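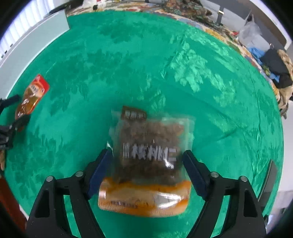

The hand-held gripper closing on a bag of walnut kernels, one navy pad to each side.

Gudrun Boström keeps a roll of masking tape on her wrist like a bracelet. By lunchtime half of it is stuck to things: a drawer, a mug, the lid of a tin of screws, the sleeve of my jacket. Each piece has a date or a word on it, and most of the words are instructions to herself.

"If I don't write it down while my hand's still on the tool, it's gone," she says. "I'll remember there was a loose bolt. I won't remember which bolt."

Boström looks after the hand-held grippers at Skosanham, where people pick up groceries, clothes and kitchen things with them all day long so that the recordings can be used to teach robot arms. She has nine of the grippers in her care. Before this she serviced bread slicers for a bakery supplier called Olmont, and she still talks about blades and crumbs with real affection.

"A slicer tells you when it's unhappy, it screams," she says. "These are quiet! You have to go looking. I love that, I do, it's like having nine very polite patients."

The looking starts with the fingers. They are wide black frames that come together towards the tips, and bolted parts like these are where she spends most of her mornings. She holds one up to the window, closes it slowly and watches the gap between the pads.

"You want the light to vanish all at once," she says. "If it goes at the top and there's still a sliver at the bottom, one side is sitting crooked. It might be a hair. But then you go to pick up something like that bag of walnuts, and it turns as it lifts, and the person holding it starts tilting their wrist to make up for it. Now you've got a whole afternoon of tilted wrists."

To straighten a finger she backs every bolt off a quarter turn, closes the fingers on a flat steel rule, and lets the frame settle against it. Then she tightens a little at a time, going from one side to the other and back again. She learned the hard way about doing one bolt all the way first. "It walks. You feel so pleased with yourself, and then you look, and it's walked."

Does she use a torque driver?

"Yes, a tiny one, and it's my favourite thing in the building. Everyone wants to borrow it. They can't."

The pads are her other great subject. The navy ones are soft enough to give a bit around a package, and with use they pick up a shine. She runs a thumbnail along the edge of one to show me how she checks it, then presses the middle and counts under her breath until the dent has gone. A pad that is slow to come back goes in a jar. She writes the number of closes on the tape before she drops it in, and 2000 is the point where she begins checking every day, whatever the pad looks like.

"People ask me for a rule, change it at this many, and I can't give them one," she says. "Somebody who's been folding shirts will hand back a pad that looks brand new. Crinkly plastic is harder on them. Glossy packets are sneaky too, they leave a sort of film, and you wipe it and wipe it."

She wipes with a damp cotton cloth, nothing else. A colleague once used window cleaner, and Boström could tell from across the room by the squeak.

What about the cloth on the work surface? I had assumed that a plush green cover was there to look nice. She laughs and pulls a pinch of fluff out of her tin to show me.

"I've got views on fuzzy cloths! They're lovely to work on, nothing slides, nothing clatters, you can drop a bolt and it stays where it fell. But the fibres get into any moving part that will have them. So if you've been on plush, the tool gets brushed before it gets put away. Old toothbrush, soft one, towards you, never into the joint."

Her own bench has a rubber mat with a lip around it. The parts are laid out in the order they came off, left to right, and put back right to left. She numbers nothing on the gripper itself. Ink rubs off, she says, and scratches catch.

The repair I watch is a small one. The gripper is labelled Umora, after the street where it was first put together, and it has come in with a note saying only "feels funny." Boström is delighted by the note. She opens and closes the fingers 12 times with her eyes shut.

"There. Did you hear it? No, you wouldn't. It's on the way back, on the left, just before it's fully open. A little hitch."

She takes the finger off, cleans the joint, puts it back and tries again. The hitch is still there. She takes it off a second time and finds a washer that has been fitted upside down, with its burred side against the frame. Flipped over, it runs smoothly to my ears, though I had thought it ran smoothly before. She isn't satisfied and swaps it for a new one from a drawer marked RAJU, which is the name of the catalogue she orders from.

"I fitted that washer," she says, quite cheerfully, and writes it on a piece of tape. "That's my tape on the handle, look. August. I was in a rush."

The last test is always with real objects. She keeps a shoebox of them under the bench: a paper bag of lentils, a sponge, a travel-size shampoo, a packet of crackers long since turned to dust. Bags of loose, knobbly food are the ones she trusts most, and she gets quite excited explaining why.

"The contents shift about. A box just sits there and flatters you, but a bag moves inside your grip, so if the two pads aren't doing the same job, you'll feel it. Hang it upright, hold it a while, give it a gentle shake. I could do it for hours. Sometimes I do, and someone has to come and ask for their gripper back."

She is writing her methods down at last, in a ring binder with a grey cover. The first page is dated 11/07/2026 and covers cleaning. The page on bolts has been rewritten so often that the holes have torn, and she has mended them with masking tape.

Umora goes back on its hook with a fresh strip on the handle. I lean in to read it. It says "washer, left, my fault, fixed."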